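Flurnura Peton – two-arm motion planning and grasp control
Software for bimanual manipulation cells 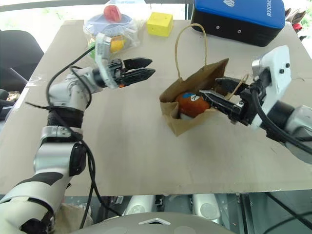

Peton is the planning and control package in the Flurnura line. It takes a target for each gripper, checks both arms against each other and against the table, and sends joint commands to the arm drivers. The two arms can run as a pair or separately – one can hold its pose while the other works inside a bag, bin or carton.

Planning
Paths are replanned while the arms are moving. The planner treats soft packaging as a region with a contact limit, so a finger may touch a paper rim without the motion being stopped. Set the limit per object or per zone.

Perception input
Peton accepts point clouds or depth images from 2 cameras. Objects that are partly hidden get a grasp candidate list, which is refreshed as the view changes. Clear plastic still gives poor depth on most sensors, and we suggest the Ağca mask add-on for that kind of packaging.

Logging and replay
Each run is saved with joint states, gripper width and camera streams. Runs can be stepped through, trimmed and tagged in the replay window. The standard license stores 3,000 runs per workstation.

Specifications
Arms: 2, with 6 or 7 joints each
Grippers: two-finger parallel, position or force mode
Replanning rate: 30 Hz
Operating system: Linux, 64-bit
Interfaces: Python and C++

In the package
Peton runtime, replay window, calibration tool, 6 months of updates

Trial licenses are issued from the Stuvthorpe office. Requests received by noon on Monday are handled the same day. Cameras and arms are not included.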